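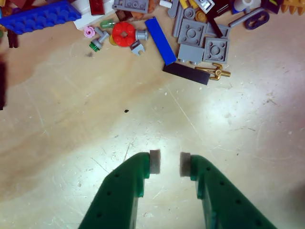

Issue 26, page 11

FOR RELEASE IN JULY

Brandham's Big Brick Sort is back, and we need your spare bricks (and your patience)

FLALLIMVILLE – Hi everybody, Meriem Sqalli writing, from the Brandham toy library. I run the brick shelves, and I'm so happy to say that the Big Brick Sort opens again this July in the long room at Savchuk Hall! Doors are at 10 a.m. and we keep going until the tables are clear or the cookies run out.

If you've never been, it goes like this. People give us their old building bricks all year long, in shoe boxes and pillowcases and once in a soup pot, and we tip them out on the tables and put them into kits that families can borrow. Last year we made up 35 kits. I'd love to beat that, but I say so every year and then I get stuck on one heap for an hour looking for flowers.

I do love the odd little parts. A small pink flower, a see-through green round stud, a bright red round piece with a scalloped edge, a gold bit that looks like it came off the hilt of something very grand. Those all go in what we call the treasure tray, and kids who bring back a kit get to pick one thing out of it. The long tiles and the plates with studs are the bread and butter, of course, and we can never have too many of them. Big plates most of all! If you have a large blue one sitting under a bed, please think of us.

Hall regulars will know the building went up in 1828 and the floor has opinions, so wear flat shoes and mind the step by the coat hooks.

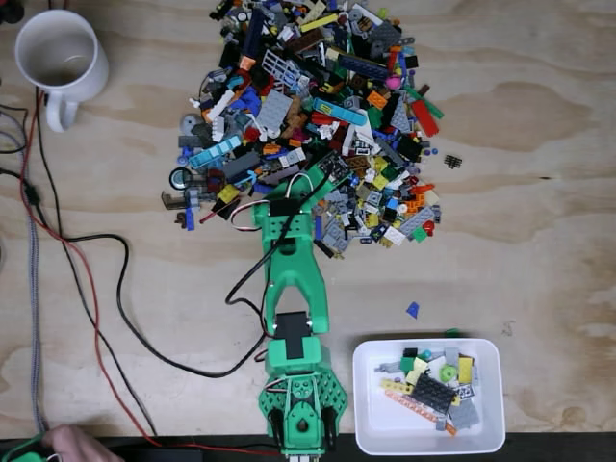 Still to sort: black, gray, lime, tan and a little pink, all in one heap on the tabletop.

We sort by shape first and color second. I know that starts arguments. We tried color first a while back and ended up with a lovely rainbow and no way at all to find a wheel. So now it's plates, bricks, beams, tiles, wheels, and then a box marked "ask Meriem" for grilles, wedges, ball-shaped things and whatever has a label on it. Leave the labels on, please, even the scruffy ones.

New this time is the Flidis table, named for our old sorting cabinet, where smaller children can work on the chunky bricks with a grown-up. It has its own rug and its own snacks. Under-threes are welcome in the hall but should stay over on the rug side, away from the small parts.

Drop off bricks at the Brandham front desk any afternoon before the sort. Washed is nice, dusty is fine. Please take out batteries and check for marbles (you would not believe the marbles).

It's free to come and you don't have to sign up. Groups of more than 11, do let me know ahead so I can find chairs.

Press contact: Meriem Sqalli, Brandham Toy Library, Savchuk Hall, Flallimville. Ask for me at the front desk, mornings are best.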